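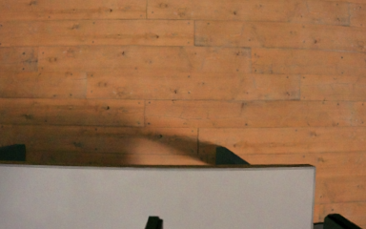

Re: Parallel gripper in sim, wide fingers or narrow?

gantrygoblin wrote:
Wrist cam view, start of the episode, stock table, stock plank floor. I've spent all of August comparing the Bravo fingers to the Fernov ones and I'm ready to declare the Bravo boring and correct. Same arm, same Milturov controller, 80 episodes each. Fernov drops more. Before I tell Abla Hattar to order real ones, does anyone see a reason to distrust this?

soltcombe_dave wrote:
Your camera is mostly admiring the carpentry. You get two fingertips at the very bottom and a whole lot of floor. If the policy is reading finger position from that, good luck to it. Tilt the cam down and rerun before you blame anybody's fingers.

gantrygoblin wrote:
The policy gets joint states too. It knows where its own fingers are. I'd hope.

soltcombe_dave wrote:
It knows where they are. It doesn't know what's between them. Different problem, and it hits the narrow fingers harder.

Villalobos_D wrote:
Disagree with Dave, mildly. I left the camera alone for my own runs (3,060 with one finger set, 3,339 with the other, don't ask why they don't match) and the ranking held when I finally did move it. What killed me was friction. Check whether both finger models use the same contact settings. Mine didn't, and I had been comparing rubber to soap for two weeks.
– Demetrio

gantrygoblin wrote:
They're both on the default.

Villalobos_D wrote:
Whose default? The one in the gripper file or the one in the scene file?

gantrygoblin wrote:
I'll get back to you.

tinplate wrote:
Off to the side, but that floor is a terrible background. Knots, nail holes, a big soft shadow next to the table. Swap it for flat gray and your vision side will train faster.

soltcombe_dave wrote:
And then fall over the first time it meets an actual floor. Keep the knots.

tinplate wrote:
Our lab has gray floors, Dave.

gantrygoblin wrote:
OK, Thursday update. Fernov file sets its own friction, Bravo inherits from the scene, and the two numbers are not friends. Matched them and reran 80 of each. The Fernov is still behind, by a lot less. I also tilted the camera, purely so Dave will stop, and haven't finished those runs. Abla says she isn't ordering anything until I have.

Villalobos_D wrote:
Sensible woman. Post the finger pad width when you have it, I think the Fernov's is wrong in the model as well.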